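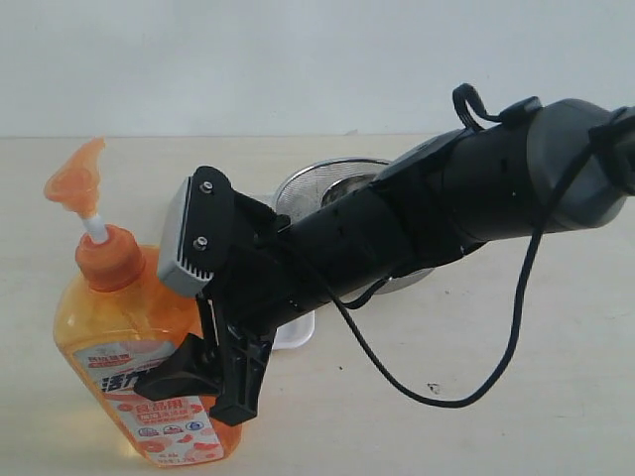

Pump Bottle Project Report
Melquiades Bañuelos, Product Packaging elective, Mon 10 March

So my project was dish soap. More exactly, the bottle dish soap comes in, and why I can never get the last bit out of one! I picked an orange pump bottle with a Chinese label because I liked the color (and the fruit slices printed near the bottom, they're cute). The label has 食品用 on it in bold red, meaning "for use with food," and that sent me off reading about dish soaps sold for washing fruit and vegetables as well as plates. Fun, but a different report.

I started back in February by looking at how a pump works. You press the head, a piston goes down, a little ball valve shuts, and soap goes out the nozzle. Let go and a spring pushes everything back up, which pulls more soap in from below. I must have explained this to my roommate 7 times before I could draw it without peeking at my notes.
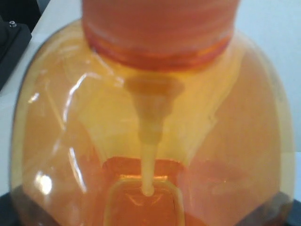
The see-through plastic was the best thing about my choice. With a white bottle you're guessing at the level, and with this kind you can just look. My first sketches had the tube going straight down to a flat bottom, and my teacher wrote "check the corners" next to it in green pen. Fair enough. Soap hangs around wherever the tube can't reach, and thick soap is slow to slide over.

For the comparison I made up two pretend brands, Vukora and Fesitz, and drew a bottle for each. Vukora is tall with a narrow base. Fesitz is squat and wide, and I love how it looks, but I think it would be a pain when it's nearly empty. I drew both at 135 mm so the page would be fair to them. My shading on the Fesitz neck came out awful and I ran out of orange pencil, so that one is sort of peach. 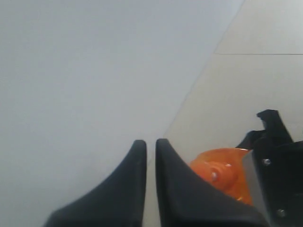
What can you do when the pump stops reaching the soap?

Unscrew the collar, lift the pump out, and pour what's left into a smaller container or your next bottle. Tipping the bottle so the soap pools near the end of the tube helps for a few more squirts too.

If I get to do this over I'd like to try a sloped floor inside the bottle, and spend way more time on the threads around the neck, which I drew last and in a big hurry.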